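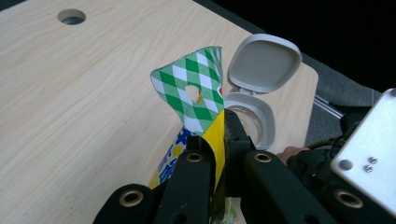 Green-and-white argyle pouch, hanging hole at the top.

Sultana: a word list for snack and pantry packaging

Version date: 2025-02-20

Sultana is a plain text list of the words people use for the bags, tubs, jars and boxes in their kitchen cupboards. It started as a glossary for the Ferkwood community pantry and grew from there, and I'm still finding new words every time I visit a different town!

What's in it

The list has 189 entries. Each one gives the word, a short meaning, the region where it was collected, and a sample sentence (my favourite part, because people come up with lovely ones). Spelling follows Australian usage, so you'll find colour, flavour and litre throughout. Other spellings are kept in a separate column.

Files

sultana_main.csv - all entries
sultana_variants.csv - other spellings and nicknames
notes.txt - how tricky words were sorted

How the words were collected

People filled in a short form with 5 questions, either on paper or online. Every word had to come from at least two people before it went in. Three towns are covered so far, with Corkex giving us the best crop of names for the crusty end of a loaf bag.

Known gaps

Words for frozen food are thin on the ground, and drinks are barely covered. "Packet", "pouch" and "sachet" overlap a lot, so please read notes.txt before you merge them. Older words from Lellik are still being typed up and should land in April.

Using it

Free to copy, change and share, with a mention of Sultana. If your family has a good word for the clip that keeps a bag shut, please send it in - I'd love to add it!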